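Trosevance Institute for Domestic Automation
@trosevance

1/ As the year closes, the Institute is often asked whether machines can do household and shop-floor chores yet. Our answer this year is a qualified one. Some chores, in some rooms, at a pace most people would find slow. The posts below set out what we mean by that.

2/ Our household program ran from April through the end of the year. It covered four kinds of work: putting small items into baskets and bins, wiping flat surfaces, folding towels, and loading a dish rack. The shop-floor program, carried out with our partner Gotbridge, covered bin sorting and the restocking of parts shelves.

3/ Across both programs we logged 3,272 attempts. An attempt was counted as complete only if the item ended where the instructions said it should, without a person stepping in. Items that landed in the right place after being dropped were recorded separately and do not appear in the completed total.

4/ Putting things away is the chore we are asked about most. Parents ask about it, and so do managers of small stockrooms. It is also the chore on which public demonstrations are most likely to mislead. A video of one item going into one container tells the viewer very little about the fiftieth item, or about a container that has been moved a hand's width to the left.

5/ Flat, round items deserve a post of their own. A person picking up a disc from a floor will slide it, tip it, or catch the rim with a fingernail. A two-finger gripper has fewer choices. It must close on opposite sides of the rim, and if it closes off center the disc can turn or slip out.
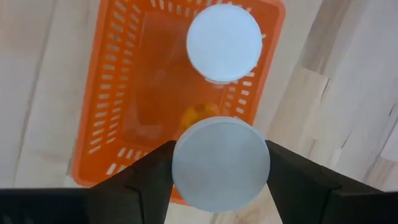
6/ Release is as difficult as pickup. An item let go too high may bounce or roll. An item let go too low may strike whatever is already in the container. The systems we tested were generally better at finding the container than at judging how full it was.

7/ Containers with slotted or perforated walls raised a further question for our staff. A camera sees the floor through the openings, and some systems treated the wall as thinner or farther away than it was. We have asked Wendt, whose depth software was used in the second half of the program, to review these cases with us.

8/ On speed, we wish to be plain. A basket of mixed small items that an adult would fill in under a minute took the fastest system in our program 8 minutes. For a household, that may be acceptable if the work is done while the family is out. For a shop floor working to a shift schedule, it is not.

9/ Towels remain unsolved for practical purposes. We saw good folds and we saw poor ones, often from the same machine on the same afternoon. The Institute does not consider a result dependable until it has been repeated 50 times in a row under ordinary room lighting. No towel-folding system has met that mark.

10/ Wiping was the strongest result of the household program. Tables and counters that had first been cleared by a person were cleaned to a standard our reviewers accepted. The clearing itself is a separate chore, and buyers should ask whether a product does one or both.

11/ On the shop floor, sorting worked well where bins were fixed in place and parts were of one kind. It worked less well when parts arrived mixed. Gotbridge has chosen to keep staff on mixed bins for the coming year – a decision the Institute supports.

12/ We have also been asked about Usitico, the home unit announced this fall. We have not tested it. We will offer no opinion on its performance until we have done so under the same rules applied to every other system.

13/ For households considering a purchase, our guidance is unchanged. Ask to see the machine work in a room it has not been set up for. Ask how many tries were made. Ask what happens when an item is dropped, and who picks it up.

14/ The full report, with results listed by chore and by system, will be available from the Institute's publications desk. Corrections to these posts, if any are needed, will be added as replies to this thread.

Issued Dec 31, 2024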